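Egg cell, two-arm bench — February 5, 2022

Right arm cable check and finger pads. Cycle counter at start: 1,139. 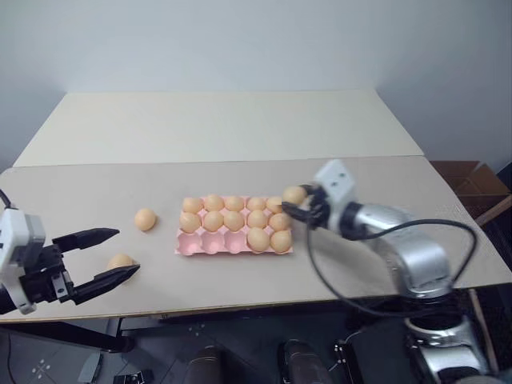

Marnell wrote back on the morning note that the wrist cable on the right arm hangs too low over the front of the table and will catch on the carton sooner or later, and asked for a second tie at the elbow before any long run. Agreed. Tie goes on Monday, with enough slack left for full wrist roll.

Right gripper: closing force down one step after the pad change. Old pads had gone shiny at the tips. New set is from the Pillham bag, 3 pairs left.

Left gripper: opening width unchanged. It still comes down a little low over eggs lying on their side, so I raised the approach height by 12 mm in the Bilton file only. The old file is untouched.

Back row on the right is the tight one — the fingers come close to the neighbor egg on release. Retaught that point twice. Want another look at it before the counter reaches 2,023, when the wrist screws are due.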